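Home Altars: Questions I Get Asked a Lot

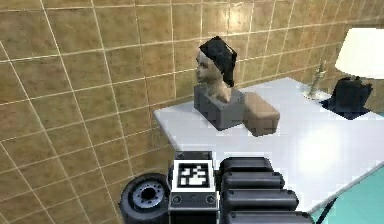
Do I need a special room for an altar?
No, and please don't wait until you have one! I kept mine on a windowsill for years before I started the Sison study group, and it did the job just fine. Any flat spot you can leave alone will work. A plain white table against a tiled wall is a perfectly good start, and tile is lovely if you burn candles (soot wipes right off).

Which direction should it face?
My first teacher, Unai Villalobos, swore by north. I like east, for the sunrise. Try both for a month and see which one you keep wandering over to.

What has to go on it?
Very little. I use a candle, a bowl of water, a dish of salt and whatever I've picked up on a walk – right now it's a feather. Add things slowly.

How often should I cleanse it?
I do a proper one every 29 days, and a big clear-out in January. Smoke, salt water or a bell are all fine.

Can I share a house with people who don't practice?
Sure! I have 13 years of experience with that. Keep it small, and ask them not to park their keys on it.

Can I move it once it's set up?
Yes. Say a few words first, carry the candle last (unlit!) and settle everything in again.

Last updated Jun 20, 2020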